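손목 카메라 데이터로 모방학습 돌리기: 제가 하는 순서 그대로

지난번 글에 댓글로 "그래서 데이터는 어떻게 모으고 어떻게 자르는데요?" 하는 질문이 많아서 이번엔 그 얘기만 길게 써볼게요. 휴머노이드로 쓰레기통 주변 작업(다가가기, 손 내리기, 뚜껑 쪽 건드리기, 물건 넣기)을 학습시키면서 정착한 방식이고요, 논문처럼 깔끔하진 않은데 저는 이 순서로 하면 덜 헤매더라고요.

준비물부터 적을게요. 원격조종으로 모은 에피소드, 손목 카메라 영상, 관절값 로그, 그리고 시간 동기화가 된 타임스탬프. 마지막 게 제일 중요해요! 저는 처음에 이걸 대충 넘겼다가 한 달 치를 다시 모았습니다(12월 내내 그것만 했어요). 우리 팀은 내부 도구 이름을 Standier라고 부르는데, 하는 일은 별거 없고 로그랑 영상을 같은 시계에 맞춰서 폴더 하나에 넣어주는 스크립트 묶음이에요. 비슷한 걸 이미 쓰고 계시면 그걸로 충분합니다.

1단계. 에피소드 고르기

원본이 1396개였어요. 여기서 조종자가 중간에 멈췄거나, 로그가 끊겼거나, 영상 프레임이 빠진 걸 전부 뺍니다. 아깝다고 남겨두면 나중에 정책이 멍하니 서 있는 버릇을 그대로 배워요. 진짜로요. 저는 멈춤 구간이 긴 에피소드를 그냥 두고 학습했다가 로봇이 통 앞에서 생각에 잠긴 사람처럼 서 있는 걸 한참 봤습니다. 그 뒤로는 관절 속도가 거의 0인 구간을 자동으로 표시하게 해놓고, 표시된 것만 눈으로 다시 확인해요. 실패한 에피소드는 따로 폴더를 만들어 두세요. 2단계에서 라벨 기준 잡을 때 꺼내 보게 됩니다.

2단계. 구간 나누기

한 에피소드를 통째로 넣지 말고 접근, 정렬, 접촉, 이탈 네 구간으로 자릅니다. 기준은 손목 카메라로 잡는 게 편해요. 외부 카메라로 보면 손이 이미 다 간 것 같은데 손목 쪽에서 보면 아직 한참 남은 경우가 많거든요. 저는 엄지가 목표물 위로 들어온 첫 프레임을 정렬 구간의 시작으로 둡니다. 나머지 손가락이 아직 바닥 위에 있어도 상관없어요. 이 규칙을 정하기 전에는 저랑 Meirion Rees 님이 같은 영상을 놓고 서로 다른 데서 잘랐고, 두 사람 라벨을 섞어서 학습하니까 결과가 들쭉날쭉했어요.
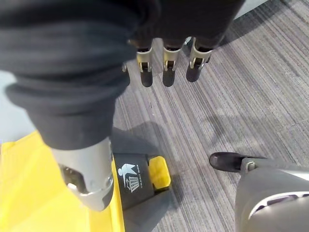

손목 카메라만으로 정책을 학습해도 되나요?
접근 구간에서는 외부 카메라를 같이 쓰는 편이 낫고, 정렬과 접촉 구간은 손목 카메라와 관절값만으로도 학습할 수 있습니다.

조금 더 풀어볼게요. 멀리 있을 때는 손목 카메라에 목표물이 아예 안 들어오는 프레임이 많아서 정책이 참고할 게 없어요. 그래서 저는 접근 구간에만 머리 쪽 카메라를 붙이고, 정렬부터는 입력에서 빼버립니다. 입력을 중간에 바꾸는 게 찜찜하면 마스크 토큰으로 가려도 되는데, 제 경우엔 큰 차이가 없었어요.

3단계. 가림과 그림자 다루기

손목에 천 커버를 씌운 로봇이라면 커버가 화면을 꽤 먹어요. 여기서 욕심내서 커버 부분을 잘라내고 싶어지는데, 저는 그냥 두는 걸 권합니다. 크롭을 하면 손가락 위치까지 같이 흔들려서 관절값하고 영상이 따로 놀기 시작해요. 대신 커버 주름 모양에 과적합되지 않게 그 영역에만 밝기랑 블러를 무작위로 넣습니다. 촬영하는 날마다 커버를 한 번씩 벗겼다 다시 씌우는 것도 좋아요. 귀찮지만 효과는 증강보다 이쪽이 더 컸습니다.

바닥에 지는 팔 그림자도 신경 쓰세요. 무늬 있는 카펫 위에서는 그림자 경계가 은근히 강한 단서가 돼서, 조명이 바뀌면 손 높이 추정이 틀어질 수 있어요. 조명 위치를 바꿔가며 모으는 게 제일 좋고, 이미 모은 데이터라면 색 증강을 세게 주는 수밖에 없더라고요. 로봇 자기 다리나 발이 화면에 걸리는 프레임도 지우지 마세요. 실제로 돌릴 때도 똑같이 보일 테니까요.

4단계. 학습 설정

모델은 평범한 액션 청킹 트랜스포머예요. 청크 길이를 구간별로 다르게 준 게 그나마 특이한 점인데, 접근은 길게, 접촉은 짧게 갑니다. 접촉에서 청크가 길면 손이 닿은 뒤에도 계획대로 쭉 밀고 내려가요(손가락 하나 수리 보냈습니다, 흑흑). 학습은 400 에폭까지 돌리고 검증 손실만 보고 고르지는 않습니다. 체크포인트 몇 개를 뽑아서 실제 로봇에 올려보고 정하세요. 손실 제일 낮은 게 로봇에서는 제일 뻣뻣한 경우가 있었어요.

시드는 고정하되 하나로 끝내지 말고 여러 개 돌려보시고요. 저는 1947을 기본값으로 써요. 의미는 없고 Wyn Hopkin 님이 옛날 설정 파일에 적어둔 숫자가 그대로 내려온 거예요.

5단계. 평가

구간별로 따로 성공 여부를 적는 표를 만드세요. 전체 성공률만 보면 어디서 망했는지 절대 안 보여요. 7/6/25에 돌린 마지막 평가에서는 정렬 구간 성공률이 79퍼센트였고, 실패는 대부분 엄지가 뚜껑 가장자리를 지나쳐서 내려간 경우였어요. 전체 숫자만 적었으면 접촉 쪽 데이터를 더 모으느라 시간을 날렸을 거예요.

실패 영상은 꼭 손목 시점으로 다시 보세요. 저는 0.5배속으로 틀어놓고 손가락이 목표에서 벗어나기 시작하는 프레임을 적어둡니다. 이 프레임 번호들을 모아서 그 직전 상태부터 다시 원격조종으로 수정 데이터를 모으면, 처음부터 새로 모으는 것보다 훨씬 빨리 좋아져요.

자주 막히는 데 몇 가지만 더 적을게요. 영상이랑 관절값이 몇 프레임 밀려 있으면 손실은 예쁘게 떨어지는데 로봇이 한 박자 늦게 움직입니다. 이럴 땐 모델 만지지 말고 타임스탬프부터 보세요. 로봇이 목표 근처에서 덜덜 떨면 청크 사이 이어붙이는 가중치를 먼저 의심하시고요. 통 위치를 조금만 옮겨도 못 찾는다면 데이터에서 통이 늘 같은 자리에 있었을 가능성이 커요.

구간 자르는 스크립트는 정리되는 대로 올릴게요. 지금은 경로가 전부 제 컴퓨터 기준으로 박혀 있어서 그대로는 안 돌아갑니다. 급하신 분은 댓글 남겨주시면 라벨 규칙 적어둔 메모라도 먼저 보내드릴게요!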